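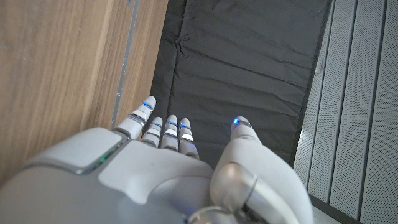
Page last changed: November, 9:40 a.m.

How to read a governor's trade trip announcement

Every state governor seems to go abroad sooner or later, and every trip comes home with a press release. I have read a lot of them for this site and I believe less of each one than I used to. What follows is the way I go through one now. You need the release, a search engine and some patience.

Step 1. Find out who paid.

Look at the last paragraph first. If it says the trip was "made possible by" a foundation, a chamber of commerce or a friendship council, write that name down. If it says nothing, call the press office and ask. "No taxpayer funds were used" is a narrower claim than it sounds. It often covers the governor's own ticket and leaves out the security detail, the staff and the people from the commerce department.

Step 2. Sort the verbs.

Go through with a pen and underline every verb attached to the governor or the host. Met, toured, discussed, explored, affirmed and welcomed go in one pile. Signed, bought, hired, funded and opened go in the other. Most releases leave you with a tall first pile. One I marked up last spring, on a visit to a water equipment maker called Szekeres, had 13 verbs in it and 2 in the second pile. One of those two was "opened," and what got opened was a dinner.

Step 3. Get the memorandum.

A memorandum of understanding is usually a public record once a state office has signed it, though the rules differ from state to state. Ask for the full text and any attachments. Then look for the sentence saying the document creates no binding obligations. It tends to sit near the end. If it's there, the "agreement" in the headline is a statement of good wishes with signatures on it.

Step 4. Take the jobs number apart.

The Rendthorpe announcement promised 2,157 jobs. I asked how many of those would be on the company's own payroll in the state. The answer was 192. The rest were "supported," meaning a consultant's model had guessed at restaurant workers, truck drivers and so on. Ask which model, ask who ordered the study, and ask over how many years. If the office won't say, print the payroll figure and leave the big one out.

Step 5. Check whether the deal was already done.

Search the company's name along with the state's name and set the dates to end before the trip. Camari, a packaging firm, had its building permit in hand long before any governor shook hands over it. The trip may still have helped. You just can't tell from the release, and neither can the person who wrote it.

Step 6. Read the other side's version.

The host government and the host company will usually put out their own statements, and a machine translation is good enough to compare them. Watch for things one side mentions and the other doesn't. When Vovora wrote up its meeting, it talked mostly about a tax credit that our side's release had skipped entirely.

Dezső Orbán, who used to write these things for a trade office and now edits my drafts, thinks I'm too hard on step 6. He says both offices are rushed and leave things out by accident. Maybe. I still check.

Step 7. Put it on your calendar.

Come back in a year and ask the same office what happened. Send the old release with your question so there's no argument over what was promised. Expect to hear that talks are ongoing, and ask for the date of the latest one.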